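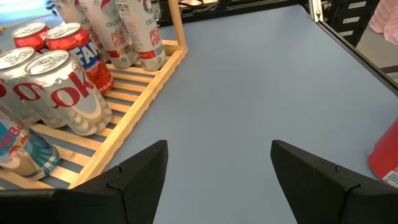

Sorting cans at the Hakside robotics club

23 Sep 2022

The robotics club at Hakside has spent the start of the term on one job: getting an arm to pick drink cans out of a slatted wooden tray and put them where they belong. Cristóvão Bragança, who runs the club, picked the task himself.

"I wanted something the students could bring from home," he said. "We had Diet Coke, Celsius and Red Bull by the end of the first meeting. I didn't buy any of it."

The club used foam blocks last year. Bragança said the blocks were too easy. They were all the same size and the gripper could squeeze them as hard as it liked.

"A can is round, it rolls, and it dents," he said. "The tall ones tip if you touch them too high. The short ones lying down are worse. You have to get both fingers past the curve before you close."

The students split into two groups in the first week. One group, which calls its program Wuten, works on finding the cans with the camera at the wrist. The other handles the grip and the path of the arm. Their program is called Yang. The two have to talk to each other, and Bragança said that is where most of the meeting time goes.

"Wuten gives a position and an angle. Yang wanted a position and a different angle. We lost two meetings to that. They wrote it on the whiteboard in the end and it's still there."

Silver cans gave the camera group trouble from the beginning. The lids reflect the ceiling lights, and two cans side by side can look like one wide one. The students took 537 pictures of the tray and labeled them by hand. Bragança wants 500 more before they change anything else in the program.

"They'd like to skip that part," he said. "I would have too, at their age."

He has a rule for test runs. The students log every attempt, good or bad, with a short note on what went wrong. The log is now at 1659 lines. Most of the bad runs have the same note, which is "slipped."

Each team gets 30 minutes on the arm per meeting. The rest is done on laptops.

In October the club goes to Urneck for a meet with other schools. Bragança has not decided whether cans standing up and cans lying down will go in the same run there.

"If we went tomorrow I'd leave the tall ones out," he said. "Ask me again in two weeks."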